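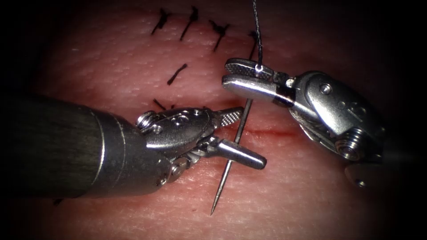

Two robotic surgical instruments and a suture needle at a synthetic tissue pad.

Guides > Wood care > Hamau Worktop Oil > Section 2: First oiling

Last updated: 2026-07-29

2. First oiling of a bare wooden worktop

This is the fun part! Once the sanding is done and the dust is gone, the first wipe of oil brings the grain up in a way that still makes me grin, and I have done a fair few kitchens by now. The section covers new, untreated worktops and old ones sanded back to bare wood. If yours already has a sound coat of oil and only looks a bit tired, go to Section 4 (Topping up) and save yourself the work.

You need:
- Hamau Worktop Oil, clear, article no. 3451
- Erard white pads, or any white pad with no grit in it
- plenty of lint-free cotton cloths (old bed sheets are lovely for this)
- a flat stirring stick
- a metal bucket of water with a lid
- thin gloves

CAUTION: Cloths soaked in oil can heat up and catch fire by themselves. Put every used cloth and pad straight into the bucket of water and keep the lid on. Never leave them in a heap or drop them in the kitchen bin.

CAUTION: Keep windows open while you work and until the surface has dried. Keep the tin away from flames, and turn off any pilot light nearby.

2.1 Getting ready

1. Check that the wood is dry. If you damped it to raise the grain, leave it overnight before you go any further.
2. Vacuum the top, the front edge and the sink cut-out, then go over everything with a dry cloth. Run your hand along it. If your palm comes away pale, vacuum again.
3. Mask the wall tiles and the sink rim. Oil wipes off glazed tile easily but soaks into old grout, and you will be looking at that mark for years.
4. Stir the oil slowly, right down to the bottom of the tin. Don't shake it, as this puts bubbles in.

Note: Try the oil on an offcut or on the underside first. Oak goes a warm honey colour, beech hardly changes, and walnut turns so dark and rich that people sometimes ring us in a panic. It is meant to do that!

2.2 First coat

1. Pour a little oil on to a folded cloth and spread it along the grain. Work in strips the length of your arm.
2. Do the end grain and the sink cut-out now, while the cloth is still full. These places drink far more than the flat top, so go back to them until they stop taking it in.
3. Leave the oil to soak in for as long as the label on your tin says. Dull patches will show up while you wait. Feed them with a bit more.
4. Rub the whole surface with a white pad, along the grain.
5. Wipe off all the oil that is left, using clean, dry cloths. Change cloths often. The wood should feel smooth, with no drag under your fingers.
6. Leave it overnight with nothing on it.

Note: Step 5 is where most sticky worktops come from. Oil left lying on top does not dry properly, however long you wait. If you find a tacky patch next morning, put a few drops of fresh oil on it, rub with a white pad until it loosens, and wipe dry.

2.3 Second coat

The second coat is quicker and uses much less oil. Repeat steps 1 to 6 of 2.2, keeping it thin. Two coats are enough for most hardwoods. Trajkovski beech boards are sometimes thirsty around the sink and can take a third there, but leave the rest alone.

If the surface feels slightly rough between coats, go over it lightly with fine paper and vacuum before you carry on.

2.4 The underside

Please don't skip it. A board oiled on one face only takes up damp unevenly and may cup. One thin coat is plenty underneath, and it can be your scruffiest work, provided you wipe off the extra.

2.5 Before you use the kitchen

- Wipe up spills at once while the oil is still curing, tea and red wine especially.
- Don't stand wet pans, tins or cut lemons on the wood.
- Clean with a barely damp cloth. Washing-up liquid can wait, or use Edumus Wood Soap, well diluted.
- Don't cover the top with plastic sheeting. Air needs to reach it.

Text: Antigoni Vrettos. Revised in June with the new wording on the underside; the steps for the first coat are unchanged.

Next: Section 3, Daily cleaning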